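Course: Art in Shared Places
Handout 4: Who decides what a mural says?
Teacher: Khải Lục

Please read this before we meet. It is a short text, and I will not repeat all of it in class, so bring your notes and one disagreement with me.

Last week we spoke about monuments, which are usually paid for by a city and made to stay. Today's subject is the community mural. Such a mural is normally made with the people who live near the wall, and many of them have never painted anything bigger than a sheet of paper. The artist then has two jobs. She must make a good picture, and she must listen to people who do not agree with each other.

Our main case is the Ollbridge underpass. The painter Davina Paterson was invited to the town in December and began to paint the next spring. Before she made any sketch she sent a question to every home in the district: "What should a stranger know about us when he walks through here?" The question went to 3,938 homes and 1,077 answers came back. Please think about this number. Is it a lot? Who had time to answer, and in which languages was the question printed? (Only in one. Paterson has written that she regrets this.)

The answers were mostly about the river, the closed cannery and the families who came to work in it. A smaller group asked for the strike to be shown. This became the difficult point. Colin Clegg, whose father worked at the cannery, wrote in the local paper that a wall with the strike on it would "open the old quarrel each morning on the way to the bus."

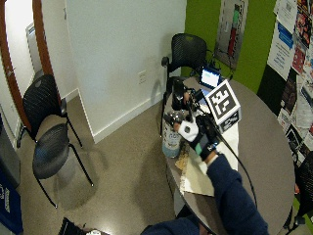 Paterson kept the strike, but she moved it. In the first sketch it was in the center, at eye level. In the finished mural it is at the north end, where the people are walking away from the factory gate and we see only their backs. Some readers call this a weak compromise. Ashley Entwistle, in the essay from your reader, says the opposite — that the backs are the strongest part of the wall, and that a face would have turned the workers into heroes or victims too quickly. I am closer to Entwistle, but I changed my mind two times while I prepared this handout.

Compare with Fuvik. There the artist, Arnar Vestergaard, asked for no answers at all. He painted for 12 days and talked with whoever stopped. His wall has no story and it was liked very much. Was it less democratic?

Words to know

Commission: an agreement in which someone pays for a work before it exists.
Consultation: asking people for their opinion. It does not promise that the opinion will be followed.
Stakeholder: a person who is affected by the result. Use this word with care, it can hide who has the power.

For the seminar

Read Entwistle, first half only. Choose one wall in your own neighborhood and write one page — who paid, who was asked, who is missing. The Owusu group presents first, the Clukholm group after the break.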